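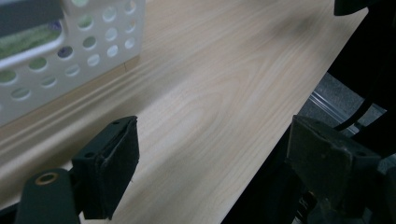 Hand-held gripper with the pads open, white basket on the table.

Written rules for a hand-held gripper station – please criticize

szewing_y
Posts: 353

Hello all. My name is Sze-wing Yuen and I look after the recording stations at Membridge. We teach pick-and-place with hand-held grippers, one table, one basket, one soft object. Until November we had no written rules and every operator had his own habits. Now I made a draft of one page and I would like to hear where it is too strict or too weak.

1. The table stays inside its marks. If it is moved, stop and put it back before the next recording.
2. Open the fingers fully at the start and at the end of each recording.
3. Look at both pads before each session. A pad with a loose corner must be changed.
4. No cable may cross the place where the operator stands.
5. After 10 recordings the operator puts down the gripper and takes a break of 2 minutes.
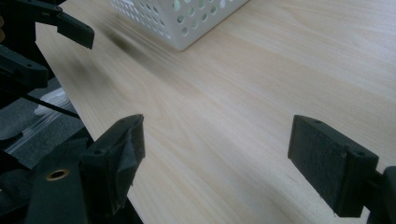

Rule 3 gave us the most discussion. One colleague wants to change the pads on a fixed day, the same for all stations. I prefer to look at them, as the wear depends very much on the object. With wool or felt the pad collects fibers, with hard plastic it becomes smooth. I would be glad to know how others do it.

stukell
Posts: 12

I would go with your colleague. "Look at the pad" means that each person decides for himself what is bad enough, and then the station in the morning is different from the station in the afternoon. Fixed day, write it in the log, finished. We lose some good pads this way, but they are cheap compared to repeating a week of recordings.

Rule 5 is fine in my opinion, only I doubt that people will follow it when they are in a good rhythm.

nasia
Moderator

I do not agree with Stukell about the pads. If you change on a fixed day only, a pad that opens on the day after the change stays there until the next one. Why not both? Fixed day as the latest limit, and a short look each time. Put a photo of an acceptable pad and a photo of a bad pad at the station, so "bad enough" is the same for everyone.

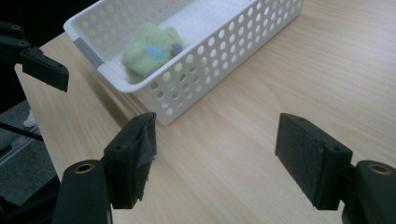
What I miss in the draft is the object itself. Who checks it? A fuzzy object changes its shape after many grips, and small parts can come off. I would write a rule that the operator looks at the object together with the pads, and that a damaged one is reported before it is replaced. Otherwise you have two different objects under one name in your data.

Also please say where the basket may stand. "On the table" is too free, "exactly on this point" is too narrow if you want variation. We give the operators a zone.

stukell

Both is more work, but OK, I can live with it. The photos are a good idea.

tai
Posts: 10

Maybe a stupid question, does rule 1 mean marks on the table or marks on the floor? We had marks on the floor only, and after cleaning one was gone and the table was moved by a hand's width before someone saw it.
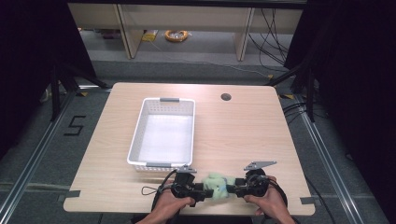

szewing_y

Tai, the question is not stupid, my rule was not clear. Marks must be easy to see from the place of the operator, and each station must have its own number so that the log is never mixed up. We use gray tape at the two front corners of the table and a black "5" taped on the carpet to the left of it. I will add that the marks are checked after every cleaning, thank you for this.

Nasia, I take your version for the pads. The object goes into rule 3 also, with the report. For the basket I will try a zone, though I am a little afraid that all operators will choose the middle of it.

nasia
Moderator

They will. Give them a list of positions for each session and let them tick it off.

tai

One more for rule 4: I would include the cables of the gripper, too. The loop that hangs down at the hands can catch on the table edge when you turn. We fix ours with a soft strap on the forearm.

stukell

The strap I would leave optional. Two of our people took it off after an hour, it was too warm for them. A shorter cable does the same job.

szewing_y

Then I write "cable must hang free of the table edge" and leave the method to the station. The new draft comes in this thread when our operators have read it.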